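Early Years Resources > Music & Movement > Class Kits

The Candar Rhythm and Story Kit

I put this kit together after 13 years of teaching kindy and preschool music, most of it out of a plastic tub with a broken lid. I'm Sunita Thakur, I run Flivby more or less by myself, and Candar is the kit I kept wishing someone would sell me. So now I sell it!

It's made for groups of up to 12 children aged three to six. Inside you get 12 pairs of short tapping sticks, 2 hand drums (one deep, one bright), a bag of felt-covered shakers, a set of picture cards, and the story book that ties it all together. The book is called Hajji and the Very Long Walk, and it's the bit people write to me about the most. Hajji is a donkey. He walks from one end of a valley to the other and every animal he meets has its own beat, which the children learn as they go. By the last page they're playing four different patterns over the top of each other and they usually haven't noticed that it's hard.

The sticks are shorter than the ones you'll find in most school catalogues. I did that on purpose - little kids with long sticks will fence. They're still fencing with these, mind you, but they have to stand a lot closer and you can get there in time. The ends are rounded and the colour is a plain stain, no glitter, because I've swept up enough glitter for one life.

I get asked whether you need to read music to run the sessions. You don't. There are 17 session plans in the guide and every one fits on a single page, with the words to say in bold and the beats written out as ordinary sounds (clip clop, shuffle shuffle, plod). If you can read a picture book aloud you'll be fine. I've had relief staff pick it up at nine in the morning and be running it by half past. 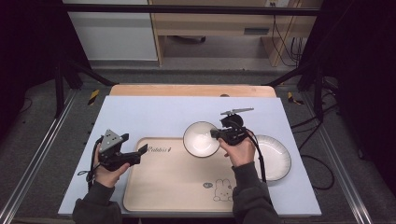 The sessions go for fifteen to twenty minutes each, depending on how chatty your group is. I'd do the first three in order so that everyone knows Hajji's walking beat, and after that you can jump about. Session six is the loud one. Save it for a day when the room next door is outside. Session eleven has no instruments at all, only clapping and whispering, and it's a lovely one to have up your sleeve for a wet afternoon when everybody's tired, you included.

A few people have bought Candar for home, and it does work with two or three kids, though you'll have plenty of sticks left over. If that's you, have a look at Sivell instead. It's my smaller kit, same book and cards, with fewer instruments and a drawstring bag in place of the carry case. The guide in that one is written for parents and grandparents, so there's less about settling a group and more about playing together on the lounge room floor.

Now the practical stuff. The case fits on a standard classroom shelf, and everything has a labelled pocket so the kids can do the packing up (my favourite part of any lesson, to be frank). The sticks and cards wipe clean with a damp cloth. Please don't soak the drums! The shaker covers come off and can go through a cold wash, then dry them flat.

If you lose a stick, or one gets chewed, email me and I'll send you a replacement pair for the cost of postage. I'd much sooner do that than have you buy a whole new set. Cards are the same. The book I can only replace at full price, sorry, as I get those printed in small runs.

I'm adding a second story to the range in February, with a slower set of beats and a bit more singing. It'll use the instruments you already have, so if you own Candar you'll only need the new book and cards. Pop your name on the list through the contact page if you'd like a note from me when it's ready.

Orders go out from my place twice a week. Schools and centres are welcome to order on an invoice - put your purchase order number in the comments box at checkout and I'll sort out the rest.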